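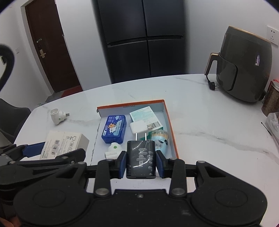 Can a home robot clear a kitchen table yet?

Only partly, and only if you're patient. The Witska from Clekero can pick up most small things and set them down where you want them, but it's slow and it gets stuck on stuff a six-year-old would have put away before you finished asking.

I've had mine for 5 weeks now and I paid $700 for it at Van Leeuwen, which is a lot of money for something that mostly moves chargers around. I wanted it for exactly one chore, though, and that's sorting. Our table collects every plug adapter, every little carton and every spare charger we own, and it all ends up in one shallow cardboard tray until somebody gets mad enough to deal with it (me, usually on a Sunday).

Setup was easier than I expected. You clamp it to the table, plug it in, and the Brirar app walks you through showing it where things go. You put a bin down, you name it, you move on. I had it running before lunch! The app does nag you to rate it every single time you open it, and I couldn't find a way to turn that off.

So how does it do? Boxes are great. Anything with flat sides and square corners, it grabs on the first try and doesn't crush. Power adapters are pretty good too, as long as they're standing up or there's space on both sides for the fingers. If one is leaning on another one, forget it — it'll poke at the pile, back off, think about it, and poke again. Prongs confuse it. Shiny plastic film confuses it even more, so I've started peeling the film off new chargers the minute they come out of the box, and that helped a lot.

A plastic toothpick container was the big scare. I figured I'd be picking toothpicks out of the rug until January, but it carried the thing across the table nice and level and put it down gently. Crumpled bags are the opposite story. It pinches a corner, lifts, drops it, and then the app tells me the job is done. It is not done.

Speed is where I'd knock off the most points. A messy tray takes it roughly 200 seconds for the easy items alone, and I can do the whole thing faster with a coffee in one hand. But I don't want to do it, and that's kind of the point. I start it and go unload the dishwasher, which the Witska can't do and doesn't claim to.

Noise is fine, a sort of low whir. The finger pads pick up crumbs and need a wipe pretty often. The cable is too short for our kitchen, so I'm using an extension cord, and I wish they'd thrown in a longer one at this price.

Would I buy it again? If it went on sale, sure. At full price I'd wait for the next version and hope it can handle bags and piles. For anyone who thinks they're getting a maid, please don't, you'll be sending it back. For a gadget person with a cluttered table it's a fun thing to own, and mine is staying clamped where it is.

3 out of 5 stars.

Posted December 5, 2023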